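The year I sold waterbeds

My last post about the shop brought in more mail than anything I've put up since the spring, so I guess I'll keep going. A few of you wanted to know how a guy who ended up in kitchen ranges got his start, and the answer is waterbeds. I sold waterbeds for one full year in Tallville, in a storefront that used to be a shoe repair place and still smelled like it when the furnace came on.

The store was called Wulberg Sleep. There was no Mr. Wulberg that I ever met. The man who owned it had bought the name along with the lease and a box of receipt pads, and he figured it was cheaper to keep the sign. He hired me in May because I had a pickup truck and said I could lift things. I could not lift things all that well, but a waterbed is mostly lumber and a rolled-up bladder until you fill it, so I got away with it for a while.

What people forget is how much water goes in one. The sheet that came with our king size said 5 hours to fill with a garden hose, and I'd stand there in somebody's bedroom making conversation with the hose running through the window. I learned a lot about people's families that way! You can only talk about the weather for the first twenty minutes, and after that they start telling you about their brother-in-law. We carried a little brass adapter for hooking up to the bathroom faucet, and it fit maybe half the faucets in town, so the hose came along on every delivery.

The weight was the other thing. A filled king came to around 2000 pounds with the frame and the two people, and every customer who lived upstairs wanted to hear that it was fine. The boss had a speech about how the load was spread out over the whole floor, less per square foot than a refrigerator, and he'd draw it on the back of a receipt pad. It was a good speech. I gave it myself plenty of times, and I only ever got nervous in one house, an old place out by the feed mill where the floor already sloped enough to roll a marble.

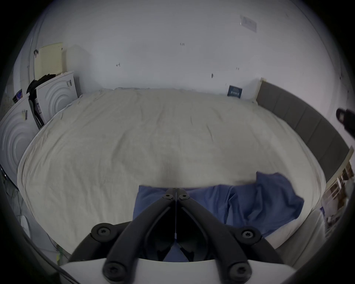
Off-white sheets, the one color I'll still buy.

Sheets were where the money was. I didn't understand that at first. We'd haggle over the bed until we were barely making gas money, and then the customer would find out that regular sheets popped off the corners every time they rolled over. So they needed our sheets, with the deep pockets and the strap sewn in at the foot. Then they needed the conditioner for the water, and the patch kit, and the heater. Oh, the heater. We stocked a brand called Prustik, with a dial you set by feel because the numbers rubbed off, and if you forgot to plug it in you woke up at 3 in the morning colder than you have ever been in your life. I did that exactly once, on my own floor model, which I'd taken home at cost.

My best month was the one after a store over in the next county -- Rathore Furniture, big place, organ music playing all day -- quit carrying waterbeds. They'd had some trouble with leaks on the showroom floor, or that was the talk anyway. Their customers started driving over to us for parts, and a good number of them went home with a whole new bed. The boss bought a second hose. He also bought a radio ad, which he read himself, very fast, and which gave the wrong street.

We sold 134 beds in the year I was there. I know the number because it was written in grease pencil on the back room wall, and he'd go over the last digit with a rag every time one went out. When I gave notice he shook my hand and gave me a patch kit, still in the package. I carried that thing through 5 apartments before I lost track of it.

I went from there to a place that sold washers and dryers, mostly so I could stop standing in strangers' bedrooms. A dryer you hook up, you turn it on, you're out the door in half an hour. I missed the talking, though, I really did. My wife and I kept the floor model for a long time, until the seam went on one side and I had to drain it out the window into her tomatoes (conditioner and all, and the tomatoes came up fine that summer, though we didn't eat any).

A couple of people asked about the delivery where the dog got hold of the hose. I'm going to need a whole post for that one, and I have to ask my old helper if he minds being in it. If you ever bought a bed from us in Tallville, drop me a note and tell me if you've still got the frame. I hear they make pretty good raised garden beds.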